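Subject: Re: Arrangement of the small shelving unit, ground floor
From: Lurdes Marinho
To: Shop and refreshments list

Dear colleagues,

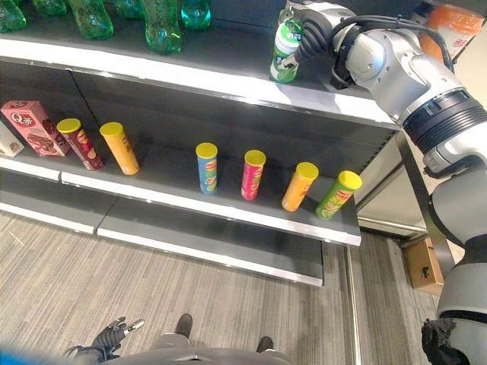
Thank you to those who have replied on the arrangement of the small shelving unit. I have read all the comments received and set out below what has been decided, together with the two points on which further views are invited. Mr Hunt's message is quoted in part for those who joined the list after it was sent.

Justinas Hunt wrote:
> I should be grateful for a ruling on the drinks. The bottles are
> on the top shelf and the snacks on the one below, and Inese
> Paulauskas has asked whether the heavier goods ought to go at the
> bottom. My own preference is to leave the drinks where customers
> can reach them without bending. I would also like to know what is
> intended for the lowest shelf. If it is to be kept for the Stillach
> order, could the list be told when that is expected?

On the first point, bottled drinks will remain on the top shelf. Green bottles are to be kept together at the left, with orange drinks to the right of them. Bottles should be brought forward to the front edge as stock is sold, and labels turned to face the customer. Where two kinds of green bottle are on sale at once, please leave a clear gap between them, as the shades are close and the wrong price has been charged on more than one occasion.

Boxed snacks will stay on the middle shelf and should stand upright, starting from the left. Boxes laid flat hide the lettering and make the evening check slower. Opened outer cartons are to be returned to the stockroom and should not be used as a display.

The lowest shelf is reserved for the Stillach order, which is expected in October and comprises 80 items in 3 cartons. The delivery reference is 1833. Urmas Lūse will receive it and has asked that nothing else be placed there in the meantime, including bags and cleaning materials. The carpet in front of the unit must also be kept clear – this was raised at the last inspection and remains an open item.

Views are invited on the following:

Whether price tickets should be fixed to the white shelf edges or placed in holders. Eglė Vanags has obtained samples of the holders from Vondráček and will show them on request.

Whether the Trillis range should be continued once present stock is sold.

Replies should be sent to the list and not to me alone.

Yours sincerely,

Lurdes Marinho
Shop and Refreshments, Zosach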